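Costume corner: Griltum armor, part two
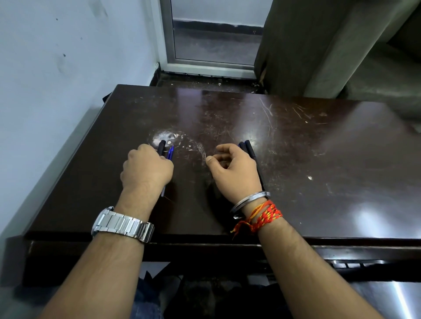

Last updated: Friday, 9:40 pm

The shoulder pieces for the Griltum build are cut and shaped. Each one is made of six foam layers, glued and then sanded at the edges. The left one came out a little wide, so I'll trim it before priming.

Witold Bielecka sent over his pattern for the collar – it needs 12 darts, and I've only pinned two so far. The cape fabric from Krajewska is almost enough. I'll piece the back seam where the hood covers it.

Next is paint. I'm using the darker gray on the chest plate and leaving the straps black. The Benddale meetup is in May, and I'd like to have the helmet wearable by then, even without the visor.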